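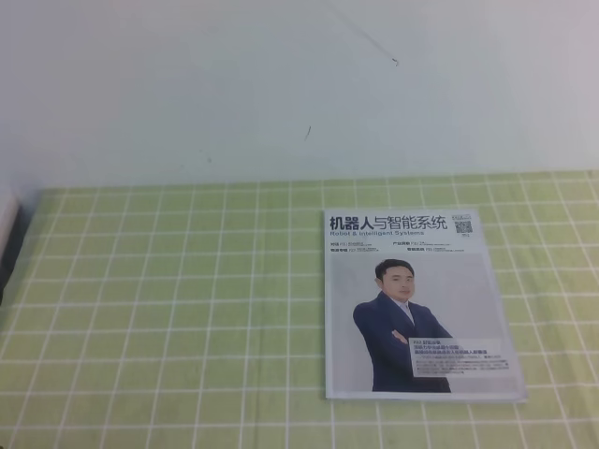 The paper-decluttering business has a favorite promise: clear one surface, deal with one item at a time, and the pile will take care of itself. I've been hearing versions of it for years, usually from people selling boxes. The latest goes by the name of Prundness, and its first instruction is to take a single piece of printed matter out of the heap and lay it flat on the table where you can see it. A magazine on a pale green cloth with a white grid does look calm, I'll grant that. The squares make it seem as if some sort of decision has already been made. Then you remember the heap is still in the hall closet.

Prundness began as a two-evening class taught by Tadeo Medina, a former office manager who got tired, he told me, of watching people pay rent on storage for things they could look up. It has since become a workbook, a set of dividers and a line of flat cardboard trays made by a company called Cukine. The full set costs $269. The workbook alone is $64, and it has a great many blank pages in it.

My problem starts with the arithmetic. The method gives each item 2 minutes, in which you look at the cover, leaf through, and put it in one of four trays: read, keep, hand on, recycle. Most people who come to the class bring in a box or two. Medina's own estimate for a household that hasn't sorted its paper in a decade is 200 pieces, and he counts a magazine, a brochure and an instruction manual as one piece each. That's close to seven hours of leafing. He says this as though it were good news.

"Nobody does it in one sitting," he said when I put this to him. "You do twenty after dinner."

I did twenty after dinner. I did them four evenings running, at my own kitchen table, with the trays lined up as shown in the workbook. By the end of the fourth evening the recycle tray held a respectable stack and the read tray held a larger one, which had simply moved from the closet to the kitchen. The workbook has a page for this. It suggests a second read tray.

Where the method does earn some of its money is in how it treats covers. Most of us keep a magazine for one article and then forget which one. Medina has you write the page number on a slip and clip it to the front, and if you can't find a page worth writing down, the thing goes. I got rid of more paper with that rule than with everything else in the box, and it needs a pencil and a clip.

Trade brochures and product handouts are a separate headache. They come home from fairs and conferences in tote bags, they're printed on good stock, and they feel more important than they are. The workbook puts them all in with magazines. I think that's a mistake, and I'm not the only one.
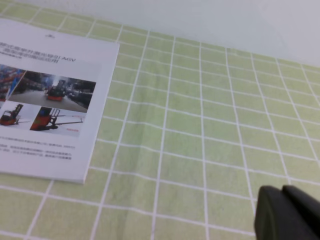 Should you keep a product brochure once you've looked up the same thing online?

Keep it only if it has a specification or a contact you can't find elsewhere, and write the date you got it on the front. Otherwise recycle it.

That's my rule and it isn't in the workbook. Raimonds Uibo, who ran the print room of a small equipment dealer for most of his working life, goes further. He told me he used to order brochures by the pallet and throw out half of each order when the models changed. "People at home are filing something we were already throwing away," he said. He has no trays. He has a shelf, and when the shelf is full he takes the oldest ones off the left end.

I asked Medina about the shelf. He said it was a fine system for somebody with discipline, and that his customers were buying the discipline. That may be the most candid thing anyone has said to me on this subject, though I'm not sure cardboard can supply it.

There's also the digital route. Zoler, a scanning app that Prundness recommends in the back of the workbook, will take a picture of a page and file it under a heading. I tried it with a month's worth of clippings. The headings were fine. I haven't opened a single one since March, and I can't say the same of the clippings I left in a drawer, two of which I've used for cooking. Glossy pages also catch the overhead light, so I ended up scanning at noon by the window and moving the lamp out of the way.
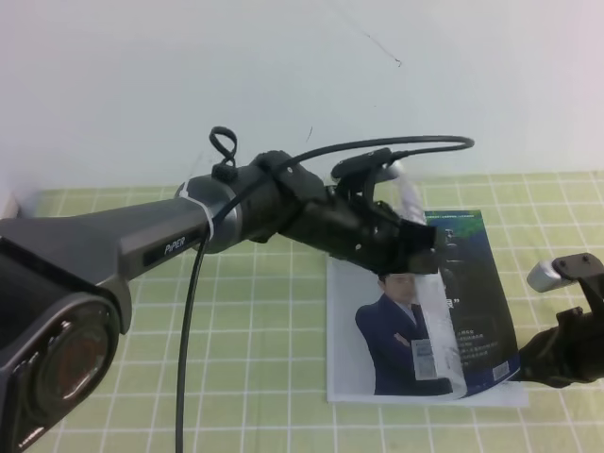

Business magazines are the hardest to give up, and I'd like someone in this trade to explain why. They date faster than anything else in the pile, and yet in my house they survive every clear-out. Part of it must be the covers. A man in a dark navy suit, arms crossed, against a deep blue background, looks as if he'd take it personally. There's even a closing quotation mark in the large type beside him, and a quotation on a cover makes you feel you ought to know how it began. My own stack had several of this sort, and under the page-number rule all but one of them went out.

The cloth is the part of the class I had expected to dislike most. Setiawan, the shop that supplies Medina's evening sessions, sells a gridded table cover that he encourages people to buy, on the theory that a grid stops piles from spreading. He told me each pile gets a block of squares and isn't allowed beyond it. It worked better than I wanted it to. Masking tape on a bare table worked just as well when I tried it the following week, and it peeled off clean.

So would I tell a friend to spend the $269? I'd tell her to borrow the workbook, read the chapter on covers and find some clips. The trays are well made. Mine are in the hall closet now, on top of the manuals.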